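Print this page | E-mail to a friend

Gapless playback on a home-dubbed cassette – how do I handle the side break?

Posted by Felicja Borkowska

Hello all, and apologies in advance for the length of this. My little ambient project (I record as Lis, for anyone who was at the Dirkcombe night in August) has finally finished an album, and I'd like to put it out as a run of 50 cassettes, dubbed at home on two decks I trust. The trouble is that the record was made as a single continuous piece. There are track titles, but everything melts into everything else, and the whole thing runs 76 minutes.

A C80 gives me 40 minutes a side, so length is no problem at all. The problem is that the natural halfway point falls right in the thick of track four, Allano, where a slow organ drone has been building for 19 minutes and I'd feel like a vandal cutting it. Do I fade out and fade back in on the other side? Cut it dead? Reorder the album? My favourite colour-coded notebook now has three pages of arguing with myself in it, so I'd love to hear how others have done it.

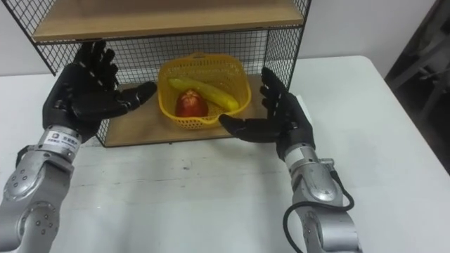 Replies to this topic

Posted by Grażyna Żak

Hi Felicja, and congratulations on finishing it! I was at the Dirkcombe show and the last ten minutes made the hair on my arms stand up, so please put me down for a tape.

I've been through this with my own label, Jultent, where nearly everything we release is long and droney, and my honest advice is to fade out and then overlap. Take your drone and fade it down over 20 or 30 seconds at the end of side A. Then, for side B, go back into the piece a minute or so before the place where you faded, and bring it up gently from silence. The listener gets a bit of the same music twice, but with a drone it feels like walking back into a room where the music kept going while you were flipping the tape. I have never had a complaint, and one lovely fellow wrote to say it was his favourite moment on the release.

A few practical things while I'm here. Don't put the break at the exact halfway point just to be tidy. Look for a spot where the harmony is sitting still, even if it leaves one side a couple of minutes longer. You've got 4 minutes to spare across the whole tape, so you can afford to wander a little either way.
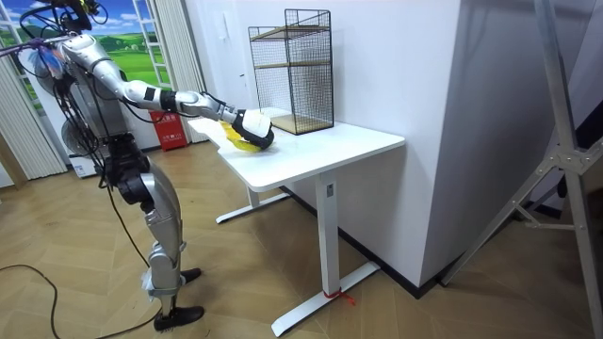

Leave a few seconds of blank at the head of each side too, after the leader has passed, as the first bit of tape on a new shell can be wobbly and a quiet fade-in shows it up terribly. And if your mix has a lot of low organ in it, dub one copy and listen to it right through on a cheap player before you do the other 49. I didn't do that on our second release and there was a rumble on side B that I still hear in my dreams. Saturday's gone before you know it once you start dubbing in real time, so set aside more than one weekend!

Do put the full unbroken version up as the download as well – people who want the single piece can have it, and the tape can be its own thing.

Posted by tapehead_dirk

Just cut it. Hard stop, flip, hard start. Heaps of the old tapes did that and it sounds great. Also C80s are thinner than C60s so go easy on the rewind.

Posted by Felicja Borkowska

Thank you both! I tried Grażyna's overlap on Sunday, going back a bit more than a minute, and I like it much better than my plain fade. I did try the hard cut too and it made me jump, though my brother preferred it. The spot I've picked is where the second organ line drops away, which makes side A 39 minutes, and that still leaves room for the blank at the start.

Now I only have to decide whether the track list on the J-card says Allano once or twice. I'm leaning towards twice, with "part 2" in brackets on side B, but I'd be glad of opinions on that as well.

Print this page | E-mail to a friend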